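Teleop FAQ - Birndale room, August

Quick answers so I stop getting the same messages. Will clean this up later. Ask Peadar Dolan if it's not in here.

## Before you start

**Do I need experience?**
No. If you can pick up a cup you can do this. First 17 episodes you record are practice and get thrown out, so relax.

**Headset or hand controllers?**
Both work. Headset for anything on the floor. Controllers fine for table stuff. Don't switch halfway through a batch.

**Where do I log in?**
Nodetum, on the desk laptop. Use your own name, not the last person's. Check the task name at the top before you hit record - we lost a morning to that once.

**How long is a shift?**
2 hours, then a break. A real one, headset off.

## Recording

**What's the basket task?**
Reach down, hook the handle of the red basket, lift, put it back down next to the cabinet. Green thing stays in the basket the whole time. If it falls out, mark the episode as a fail and keep the recording. We do want fails.

**Which hand?**
Whichever is closer to the basket. Don't reach across the body, the arms will fight each other and the software freezes both.

**Where should the hand be when I start?**
Low, just short of the basket, fingers off the floor. Get it there, hold still a second, then press record. Left arm stays out on its own side. 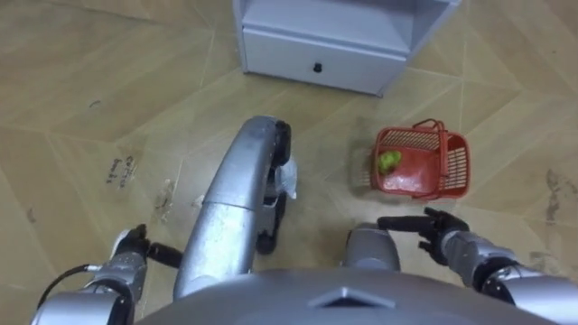
## While you're driving

**The arm lags behind me. Broken?**
Probably not. You're moving too fast. Slow down till it keeps up. If it lags when you're slow, restart the Zondbridge link (not the robot!).

**Can I look around?**
Yes but gently. Whipping your head around makes the footage useless and makes you sick.

**Can I drive the base during a grasp?**
No. Park first, then arms.

**I messed up the grasp. Start over?**
No, try again in the same episode. Recoveries are usefull. Three misses, then stop and mark it.

**It's about to hit something.**
Let go of the trigger. Arms hold where they are. Red button if that doesnt work, then call Peadar.

## After

**How many do we need?**
246 for the basket. We're at 198. The drawer set comes next, same cabinet.

**Do I trim my own clips?**
No - Cullinane handles that. Just tag pass or fail, add a note if something odd happened.

**Can I delete a bad one?**
Please don't. Tag it.

**Where do notes go?**
Comment box in Nodetum, next to the episode. Short is fine. "slipped off handle" is a good note. "bad" is not.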